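Toy library in Combridge gets its wooden blocks back
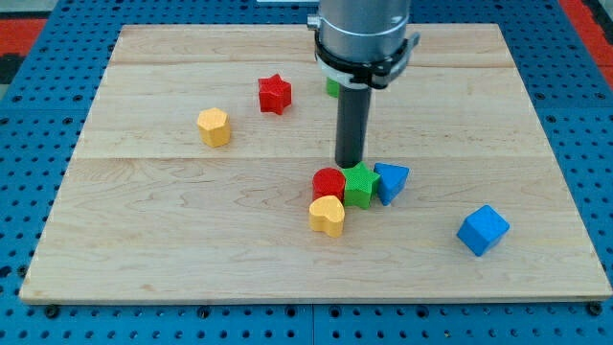 The wooden blocks are among the most borrowed things at the Combridge Toy Library, and from October families can take them home again. Stars, hearts, cubes, cylinders and other shapes in red, yellow, green and blue were out of the catalogue during winter, when the whole collection was checked and sorted.

The work was led by Renata Michalski, who joined the library two years ago. She told us that the blocks had become mixed over time, and many bags went home with a shape missing or with three of the same.

"A parent opens the bag and the child is asking where is the heart," she said. "It is a small thing, but for a child of three it is the whole afternoon."

All 170 blocks were washed by hand, dried on towels and looked at one by one. Pieces with a rough edge were sanded, and 13 with deeper cracks were taken away from the collection. New ones in the same colours were ordered from Witkowska, a small workshop in Renthorpe that also made the older sets.

The blocks are now divided into 12 bags. Every bag has a card with the outline of each shape drawn in its own colour, so the child can help to put the pieces back on the right place. Kirsty Fothergill drew the cards at her kitchen table and had them laminated at the newsagency.

Hanne Eskildsen, who teaches at the kindergarten next door, has tried one of the bags with her group. The younger children mostly wanted to build towers, she said, and they learnt quickly that the heart and the star are difficult to put anything on. The older ones made a game of finding a shape with closed eyes, only by feeling the corners.

"I was planning to use them for colours," she said. "They were much more interested in what stands up and what falls down."

Some things stay as before. A bag can be borrowed for two weeks, and the loan can be made longer if no other family is waiting. Lost pieces should be reported at the desk when the bag comes back. There is no fine for one or two missing blocks, but the library asks that people look under the couch first.

The blocks are meant for children from three years. For smaller children there are the soft cubes and the stacking rings, which are kept on the low shelf by the window.

The toy library is open mornings from half past nine, at the back of the community hall. Members can reserve a bag by telephone or at the desk, and new families are welcome to join on the same visit.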